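Kiker Open Day Recordings

Summary
Recordings from the gear handling demonstration at the Keskin workshop open day in March. The set holds 653 episodes, from visitor sessions and from staff runs made before the doors opened. Maintained by Unathi Van Wyk and Adalberto Pacheco.

Contents
episodes/ one folder per episode, joint states and video
notes/ operator notes, plain text
splits/ train and held-out lists
The held-out list has 47 episodes, all from the afternoon session.

Task
Two arms work over a cloth-covered table. Metal spur gears are picked up and set on a round metal plate with a central hole. Gear start positions were changed by hand between episodes. Visitors could ask for a layout, and those requests are logged in notes/.

Collection
Sizwe Fourie operated in the morning and Annag Innes after lunch. Episodes stopped by the operator are kept and marked "aborted" in the metadata. Audio was removed before release.
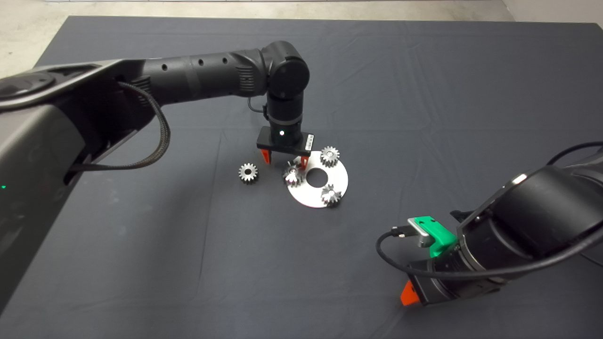 Episode folders are numbered from 1000 upward in recording order. Gaps in the numbering are episodes withdrawn at a visitor's request. They will not be refilled.

Known issues
Timestamps in the first 4 morning episodes drift against the video. Use frame index for alignment.
The cloth was straightened during the lunch break, so wrinkle patterns differ between sessions.
Some notes use "disc" for the plate.

Contact
Send corrections to Adalberto Pacheco with the episode number in the subject line.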